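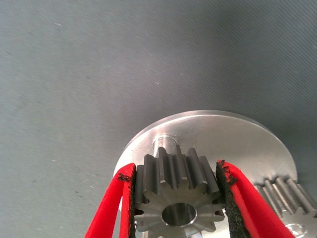
Steel spur gears with a round metal plate on a grey work surface.

Silent comedy season returns to the Brukham in January

The Brukham Picture House will open its winter programme with a season of silent and early sound comedy, shown in the main auditorium from January. The season consists of nine short films and two features, the best known of which is The Clockmender's Apprentice, a Biva production long thought to survive only in a shortened version.

The print to be shown runs to 3,113 feet, against the 2,510 feet of the copy previously held in our collection. The additional material falls mostly in the second reel, where the apprentice is left in charge of the town clock and attempts to hide his mistakes from the mayor. Members who know the shorter version will find that the chase across the market square now makes a good deal more sense, and that the landlady has a much larger part.

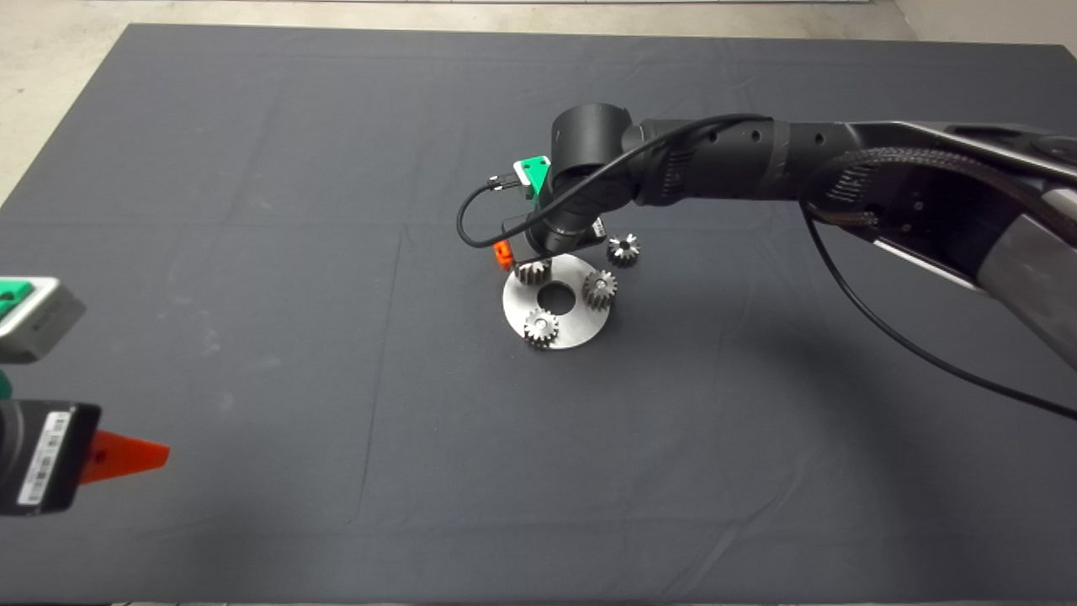 The supporting programme includes three Prongate shorts from the company's last years. These are uneven films - the studio was working quickly and with little money - but the second of them, Double Lodgings, contains a dinner sequence that stands comparison with anything of its period. The third is shown with its original sound discs, and some wear will be heard in the opening minutes.

Live piano accompaniment will be provided for all silent titles. The feature will be given with the Havlíček score, arranged for piano and violin, which has not been performed at the Brukham before. Intertitles are in English throughout, with the exception of one short, for which a translation will be read from the stage.

Evening performances begin at 7.30 pm and doors open 30 minutes earlier. The auditorium seats some 900, and the balcony will be opened for the feature only. Members may reserve up to four seats at the reduced rate by quoting their membership number at the box office. Bookings made by post should enclose a stamped addressed envelope.

Programme notes will be on sale in the foyer. The bar will close during the performance and reopen at the interval.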